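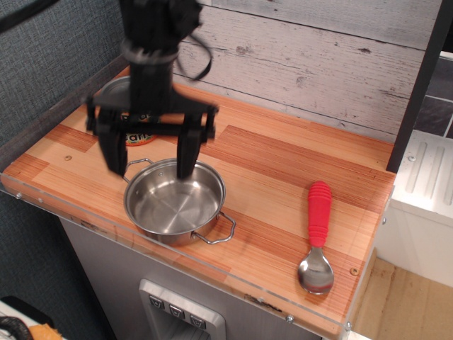

Ticket 108
Platbridge Demonstration Facility — Visitor Programme Support
Subject: Arm halts above saucepan during open day rehearsal
Station: Toy kitchen
Opened: Feb 27, 2026
Priority: High
Status: Resolved, monitoring

Summary of fault
During the rehearsal for the Vimadgate schools visit, the arm at the toy kitchen station stopped above the saucepan with the gripper open and did not continue to the grasp. The operator panel showed "target not confirmed". The fault occurred on 5 of 8 attempts. No contact was made with the counter and no damage was reported.

Expected behaviour
The arm should lower over the saucepan, close its two fingers on the rim, lift the pan and set it down on the other side of the counter. The spoon with the red handle is not part of this task and should be left where it lies.

Log

Entry 1 — Platbridge support
Ticket received. The station was asked to stop rehearsals and to keep all items on the counter in their present positions. Session records were requested from the station computer.

Entry 2 — Station
Records sent. The station notes that the same demonstration was given to the Zacharopoulos party in January without a fault. The saucepan has not been changed. The overhead lights were replaced after that visit.

Entry 3 — Platbridge support
Records reviewed. On each failed attempt the Falleo control software found the saucepan but gave two different positions for its rim. The inside of the pan is highly reflective, and the new lights are brighter than those in use when the station was set up. The software appears to be treating a reflection as part of the rim. The station was asked to lower the lights over the counter to the January level and to repeat the test.

Entry 4 — Station
Lights lowered. The next 8 attempts were completed. The station asks whether the lights may be raised again for the visit itself, as guests at the back will find the counter hard to see.

Entry 5 — Platbridge support
The lights directly over the counter should remain at the lower level. Those over the visitors' seating may be raised, provided that they do not shine towards the pan. Calibration under the brighter lights will be arranged after the visit — it requires the station to be closed for a morning.

Instructions to station staff for the visit
Run the task once before guests are admitted.
Keep guests behind the floor line while the arm is powered.
If "target not confirmed" appears, press Hold, return the arm to its start position and try once more. Do not move the pan by hand until the arm is on hold.
If the second attempt fails, go on to the talk and add the time of the fault to this ticket.

Outstanding
Calibration date to be agreed with the station. The ticket will remain open to station staff until that work has been completed.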